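Sernura evening talk, October 6, 2021
Trays, boxes and small stuff: my speaker notes

Open with the drawer story. Everybody has that drawer! Mine had buttons, beach pebbles, foreign coins and one very old cracker (wait for the laugh, it usually comes). Say hi to the Geltlow people if they made the drive.

First point, and go slow with it. Small things need an edge. Put a handful of pebbles on a bare table and they go everywhere, but put the same handful in a tray and suddenly it's a collection. I picked this up at the Akyol craft store, where I spent 2 years sorting beads and stones for the display shelves, and I still can't walk past a loose pile of anything.

Talk about color here. A green tray under pale stones is lovely, you can find every one of them, and you can tell the brown bits from the white bits without putting your glasses on. A cream tray under cream stones is a headache. I did that at home for a whole winter.
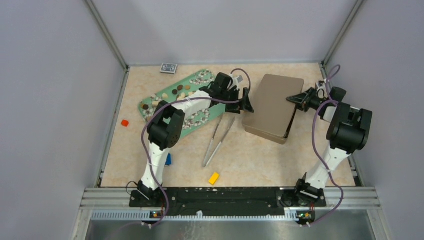
What size tray should you start with?
Go for one you can lift with one hand when it's full, and let it be longer than it is wide so it fits along the back of a shelf.

Okay, then boxes. I like a plain box, taupe or gray or whatever you've got, for the things you don't need to look at. Tray for looking, box for keeping. People write that down, so pause. If somebody asks about labels, tell them I put mine on the short side, and then move on or we'll be there all night.

Mixing. Pebbles with pebbles is easy. It's the round brown things that cause trouble – at Ollisov I once had coins, buttons and chocolate drops in the same dish, and yes, I ate from it (carefully). Give those a corner of their own, or a little cup inside the tray.

Numbers slide, keep it quick: 3000 beads in my worst jar, 18 evenings to sort them, 100 percent my own fault.

Hand out the practice trays now. Stones go in first, then the flat chips, and ask each table to swap with the next one over when they're done. Leave the lids on my side table. Remember to get the green trays back before the coffee comes out!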